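Automation at the Stumlow returns centre: what is changing and for whom

Colleagues across Sombatkul will be aware that the sorting of returned goods at Stumlow is being moved, in stages, from a wholly manual process to one shared between staff and robot arms. The first stage began in October. This item sets out what has been decided so far, what remains under discussion, and how the change affects those who work on the returns floor. It replaces the short notice issued to team leaders before the summer.

Stumlow receives returned items from 151 shops. Each item is taken from its carton, checked, matched to a record and placed in a bin according to where it must go next: back to stock, to repair, to the supplier or to recycling. Until this year every one of these steps was carried out by hand. The work is steady and repetitive, and the occupational health review carried out last winter recorded wrist and shoulder complaints as the most common reason for short absences among bench staff.

The company has therefore entered into an agreement with Skadero for the supply and upkeep of robot arms with two-finger grippers. The arms will take over the final placing step for small boxed goods. They will not open cartons, judge the condition of an item or decide where it is sent. Those decisions stay with the returns team, and the written procedure has been amended to say so plainly.

Before an arm is brought into use on the floor, it is prepared in the training room on the first floor under the direction of Lakshmi Rai, Automation Manager. Members of the returns team are released from their normal duties to take part in this preparation. They advise on how items are picked up, which packaging gives way under pressure and how full a bin may be before it becomes awkward to handle. This knowledge has never been written down at Stumlow, and the project would not be possible without it.

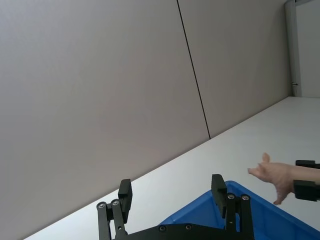
Time spent in the training room is paid at the bench rate with the skills supplement added, and sessions are limited to 80 minutes, after which the member of staff returns to other duties or takes a break. Taking part is voluntary. A colleague who prefers to remain on the floor will not be asked for a reason, and the choice will not be noted on the personal record.

Aminu Afolabi has worked on the returns floor for eleven years and was among the first to put his name forward. "I had expected to be shown a machine and told how to stay out of its way," he said. "Most of my time has gone on explaining what I do with my hands, and that is harder than it sounds. There are things I do with a soft box that I had never thought about until I was asked." Mr Afolabi has since accepted the new post of bench lead for the day shift.

The post of bench lead has been created as part of the change. There will be 4 such posts, two on days and two on the late shift. Bench leads will start and stop the arms, clear faults that do not require an engineer, and decide when a line should go back to manual placing. They hold full authority to stop an arm at any time and need not consult a manager before doing so. Applications for the remaining posts are open to all returns staff, including those on part-time contracts. Previous technical experience is not required.

The question most often raised at the staff meetings has been that of numbers. The position is as follows. No permanent post on the returns floor will be removed as a result of the first or second stage. Temporary contracts for the peak period will be offered as usual this year. The company has not given an undertaking beyond the second stage, and the staff side has formally recorded its concern on this point. Discussions will resume once results from the second stage are available to both parties.

Araceli Carrillo, who speaks for the staff side, has asked that the following be included here: "Our members have not opposed the arms. They have asked for fair grading of the new work and for honest notice of what comes after it. On grading we have made progress. On notice we have not yet received what we asked for, and we will continue to press for it."

Concerns have also been raised about pace. The line speed agreed with the staff side will not be increased when an arm is in use beside a person. Items placed by an arm are not counted towards, or set against, the figures of the colleague working at the same bench. Records kept in the training room are used to prepare the arms and may not be used in appraisal or in any disciplinary matter. A copy of the policy is held in the supervisors' office and may be read at any time.

During the first stage, 347 faults were logged on the returns floor. The greater part concerned items that were dropped or set down outside the bin, and most of these involved shrink-wrapped packs. Shrink-wrapped goods have accordingly been withdrawn from the arms and returned to manual placing until further preparation has been completed. Staff are thanked for the care with which they filled in the fault sheets. The sheets will be shortened for the second stage, following comments that they took too long to complete at the end of a shift.

The second stage will extend the arms to the benches nearest the loading bay. Some rearrangement of the floor will be necessary, and the walkway between the bay and the canteen stairs will be closed while it takes place. The route past the Plelari store should be used in the meantime. Sakda Wannasri, Floor Manager, will post the dates on the board by the time clock as soon as they are confirmed.

Drop-in meetings for returns staff are held in the canteen at 1.30 p.m. for the day shift and 6 p.m. for the late shift, on the dates shown on the same board. Questions may also be put in writing to Duangjai Khunthong in the personnel office, who will reply within five working days. Replies of general interest will be printed in the next issue with names removed.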